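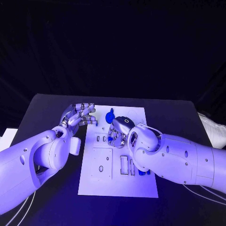

Pegboard (hand skills)

By the Codura Reference editors | 3 Mar 2025

A pegboard is a flat board with holes or slots into which small pieces are placed by hand. Pegboards are used in classrooms, in therapy clinics and at home to practice or measure finger control. The word is also used for the perforated wall panels on which tools are hung, which are a separate subject.

Design

Most pegboards are made of wood or plastic. The simplest have rows of round holes, all the same width. Others have slots that are turned at different angles, so that a piece must be rotated by 90 or 270 degrees before it will drop in. Boards for young children have wide holes and thick pegs with a knob at the top. Boards for adults tend to be smaller and may use thin metal pins, washers and collars.

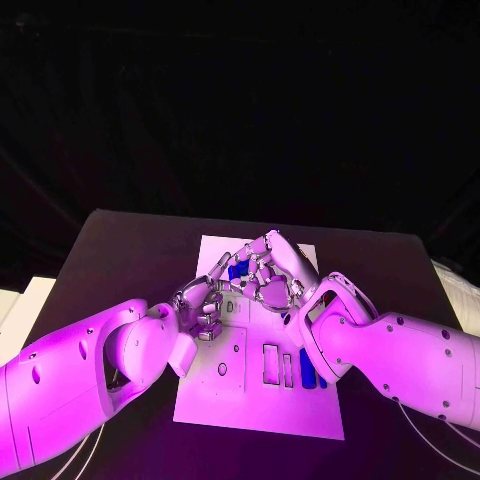 A shallow tray is often set beside the board or built into one end of it. The tray matters more than it might seem - picking up a thin peg from a flat surface is usually harder than placing it, and a curved tray makes the first part of the task easier.

Use in testing

In a timed test, the person fills the board with one hand, then with the other, and sometimes with both together. The score is the time taken or the number of pegs placed before time runs out. The Malbridge board, a common teaching version, has 16 holes and a limit of 90 seconds. Scores are compared with those of people of the same age, and the preferred hand is normally tested first.

Results can change with practice, tiredness and eyesight, so a single score is seldom used alone.

Related tasks

Tracing sheets are often given in the same session. The person follows a printed outline with a finger or pencil, which tests steadiness and leaves out grasp.

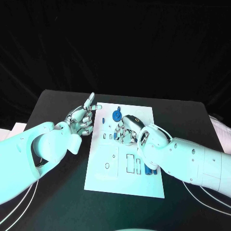

Form boards are another close relative. They use flat cutout shapes in place of pegs and ask the person to match each shape to its opening. Lacing cards and bead threading train similar skills but are rarely scored.

See also: Fine motor skill; Form board; Handedness

Last updated: October

This site uses cookies. By continuing to browse you accept our cookie policy.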